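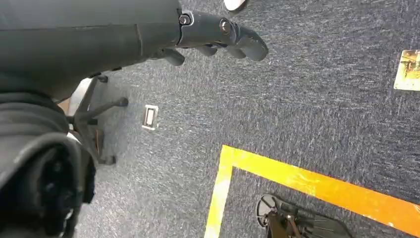 Fig. 2. Black mechanical hand, fingers curled.

Home | Guides | Rarnus Backup | Support
Last updated: 2023-12-11

3. Your first backup

Rarnus copies your files to the Hopkin drive while you get on with other things. The first copy is slow. Later ones are quick, which will make you forget how you felt about the first.

1. Plug the laptop into the wall. Rarnus won't start below 75 percent battery, and it will not be talked into it.

2. Connect the drive and wait for the light to stop blinking. If it blinks for longer than 3 minutes, unplug it and try the other port.

3. Choose Folders. Everything is ticked, including Downloads. Consider whether the world needs a second copy of Downloads.

4. Press Start and leave the lid open. Closing it pauses the copy without a word of warning.
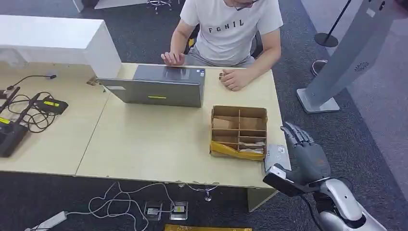 5. When the bar reaches the end, open the log. A line reading "377: skipped" means a file was in use. Close your programs and press Retry.

Note: Versions before July called this button Resume. It did not resume.

CAUTION: "Erase and Begin Again" does both, in that order. There is no undo.

Corrections to this section go to Florian Brunet, who wrote the caution after pressing the button.

Back | Next: Restoring files | Top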